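SINDMONT MUSEUM OF ART TO REHANG ITS ENTIRE PERMANENT COLLECTION, INCLUDING THE PARTS PEOPLE LIKE

Sindmont, July 19, 2008

The Sindmont Museum of Art will close its upstairs galleries after Labor Day and reopen them in December with every picture in a different place. The project, titled "Moved," is the first full rehanging of the permanent collection in 41 years. Visitors who have long navigated the building by turning left at the large cow are advised to pick up a map.

The cow, a pasture scene bought by the museum's founders in the belief that it was Dutch, will hang at the top of the main stairs. It is from Ohio. The new label says so.

"We have been hanging paintings by date, and where the dates were missing we hung them by size," said Adom Yakubu, the museum's director. "I've walked through Gallery 6 every morning for years and could not tell you what it was about. It was about things under three feet wide."
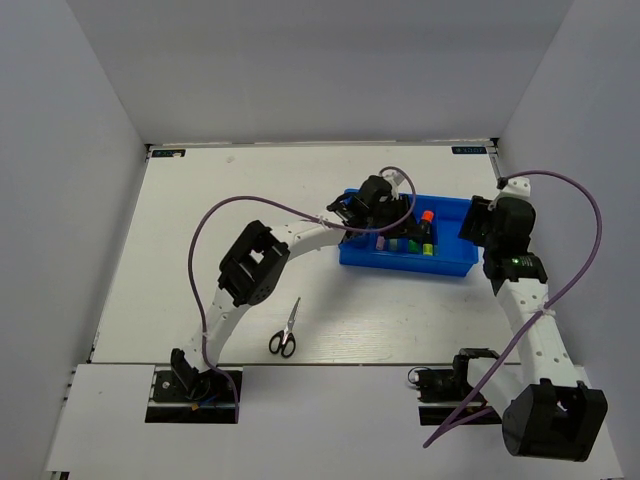
Under the new plan the galleries will be arranged by subject: weather, meals, work, relatives, and a room for animals that the education department lobbied for and got. Portraits of former trustees, which now fill most of the east corridor, will be folded into "Relatives," where several of them belong on technical grounds. Families of the sitters have been notified. Replies have been mixed.

The reopening will also bring 18 works out of storage, among them a group of harbor watercolors by the Badgate painters, who spent their summers on the coast and much of the winter disagreeing about it in print. Two of the watercolors show the same pier on what both artists insisted was the same afternoon. In one it is raining. They will be shown side by side in "Weather," along with the letters.

Also returning is the Ankrah Bequest of ceramics, last on view before the present elevator was installed. The bequest came with a condition that the pieces be shown "in good light and at no great distance from a chair." The museum has bought a chair.

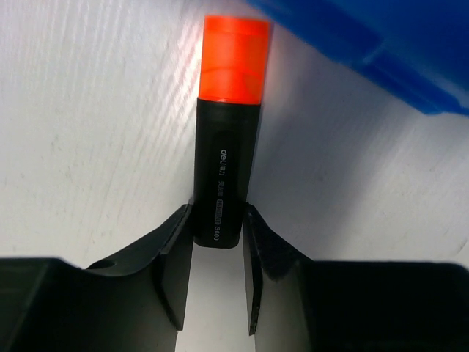

Wall labels have been rewritten throughout and are limited to 70 words, down from a house record of 412. The word "luminous" has been retired. Curators were permitted to appeal on behalf of individual paintings, and one appeal was granted, for a picture of a lamp.

The downstairs galleries, the print room and the museum shop will stay open during the work. The café will keep its usual hours and its usual soup. Admission will be cut by half until the upstairs reopens.

"Moved" is supported by a grant from the Flelus Fund, which asked that its name appear in this release and did not ask for anything else, a courtesy the museum wishes to encourage in others.

Members' previews will be held the evening before the public opening. Members who wish to object to the new location of a favorite painting may do so in writing at the front desk, where forms will be provided, with a pencil.

Press inquiries and requests for images of the cow should be directed to the museum's communications office.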